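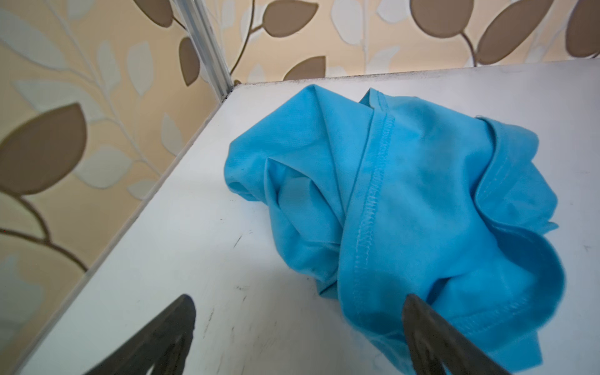 1/ Some working rules for arms that handle clothing next to people. They come from the internal practice note we keep at Gillgate, which was revised in January and is now on its sixth issue. Posting the parts that other small labs have asked for. Comments from anyone writing their own are welcome.

2/ Scope first. The note covers a single fixed arm with a two-finger gripper, one garment at a time, on a table. It does not cover mobile bases, two arms sharing a garment, or anything with a heated tool. If you iron, you need a different document and a different risk assessment.

3/ A soft object does not make a soft task. Most of the early paperwork I see has "T-shirt, no hazard" in the first row of the hazard table. The garment is the least of it. The rows that matter are the fingers, the table, the wrist joint and the person who reaches in to tidy a sleeve.

4/ Rule 1. Force limits are set against the table, with no garment present. Fabric hides contact. A fingertip pressing through two folds of jersey gives a slower rise in the force reading than a fingertip on a bare surface, and the controller may read that as a good grasp for longer than you would like.

5/ Our stop limit for downward force is 70 newtons at the fingertip. It is a limit for protecting the table and gripper. It is not a limit for contact with a person and must never be quoted as one. Body contact limits depend on the part of the body and the shape of the finger, and they have to be measured on the actual cell.

6/ Rule 2. Approach height is taken from the table. The pile height is an estimate and gets treated as one. We measure the table plane at the start of each shift, at four corners and the middle, and write it down. If any point has moved by more than 2 mm, no runs until someone has found out why.

7/ Rule 3. Define the start state in words that two people would apply in the same way. "Crumpled" is not a start state. Ours reads: one garment, dropped from a set height, not arranged by hand, at least one hem visible to the wrist camera, no part hanging over the table edge.

8/ The hem clause gets argued over. A stitched hem is a useful feature on a plain knit garment, as most of the rest is one colour with soft folds. Requiring one makes the task easier. Fine, so long as the rule is written down and the rejected starts are logged. If you quietly re-drop until it looks nice, your success rate means very little.

9/ Rule 4. Finger opening is checked before the descent begins. Open means fully open, confirmed by the encoder, with the fingers clear of fabric. A fold resting against one finger counts as contact. The log entry is "contact before grasp" and the attempt is scored, even if it then goes well.

10/ Rule 5. Surface marks. A worktop used for this collects scuffs and scratches. They are allowed. What we ask is that they are recorded in the cell file, so that a new mark can be told from an old one. A fresh scratch between the finger positions is a reportable event, usually a height error, and it goes in the same log as a stop.

11/ Patterned backgrounds are also allowed, and I would encourage them. A grey curtain behind the table gives you a system that works in front of grey curtains. Leafy wallpaper is a fair test for any segmentation step. Record the background as a named condition, and do not change it halfway through a batch.

12/ Rule 6. Hands. Nobody reaches into the working area in any mode except hold, and hold has to be shown by a lamp that can be seen from where the person stands. A line of text on a monitor does not count. Goritz put theirs on the table edge and I think that is better than ours — you are looking there anyway.

13/ Speed. With a person inside the marked area the arm is in hold. With the area clear, we cap tool speed in software and again in the safety controller. The two values must match on paper. At the last audit ours did not, the software figure having been edited for a demo and never put back.

14/ Rule 7. Inspection intervals. Finger pads every 3000 cycles, cable at the wrist every 4000. A cycle is one close and one open, whether or not anything was gripped. Pads go first at the tip, and a worn tip will pinch a single layer well and drop two, so the wear shows up as a puzzling result before it shows up as damage.

15/ Question from Pandey: why not inspect by calendar? You can do both. Calendar alone lets a busy week run past the useful life of a pad. Cycles alone lets an idle cell sit for months with a cracked cable. We use cycles, plus a check after any long gap.

16/ Rule 8. Stops are not failures and failures are not stops. Keep two columns. A protective stop with the garment half lifted is the system doing its job. If staff think stops count against them, they will start raising the limits.

17/ On Drerkow's template: the layout is good and we borrowed the sign-off page. I would drop the single "overall risk" score at the end. Adding up rows of unlike things gives a number that people then defend.

18/ Still open on our side: loose threads and drawstrings near the finger joint, and how to word the rule for damp garments. We have drafts of both and neither is fit to share. The drawstring one will come first.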